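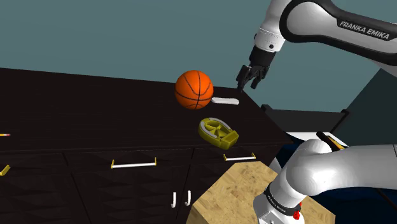

Fredy Sánchez

Session 6: Bringing a Handset Brand into a New Market

Reading for this session: the Skadness case, parts A and B. Part C will be handed out in class.

1. Background

Skadness entered the handset business as a contract manufacturer. For several years it built phones that were sold under the names of network operators, and its own name appeared only on the battery label. The decision to sell under its own brand was taken in May, when two operators declined to renew their contracts. The company had 286 employees at that point and no retail staff.

Its first model, the Homum, was a mid-range phone with a large screen and a metal back. Reviewers liked the battery life and were cool toward the camera. It was offered through 71 independent stores and one online dealer, Flamberg.

2. Channel choice

Students should be able to explain the difference between sell-in (units shipped to the dealer) and sell-through (units bought by customers). Skadness reported sell-in of 3,000 units for the first quarter. Flamberg's own records, reproduced in part B, show that a large share of its allotment was still in the warehouse at the end of the period. The press release used the first figure only.

Points to note:
- Independent stores were given a margin of 20 percent, higher than that offered by the established brands.
- Returns were accepted without limit for the first quarter. This made stores willing to order and gave the company a poor view of demand.
- Repairs were handled by an outside firm, Kulkarni, under a separate agreement. Customers often did not know whom to call.

3. Sponsorship and advertising

The company spent most of its launch budget on a single celebrity campaign. Recognition of the name rose during the campaign and fell back soon after it ended. Part B gives the survey tables. Please read the notes under the second table with care - the question put to respondents was changed between the two rounds, and the results should be compared with caution.

4. Written work

Prepare a memo of no more than two pages addressed to the sales director of Skadness. State whether the company should keep its open returns policy for the second model, and on what terms. Use the figures in part B. Outside sources are permitted and must be cited.

Memos are due at the start of class on Tue 14 December. Late work will be accepted only by prior arrangement with the department office.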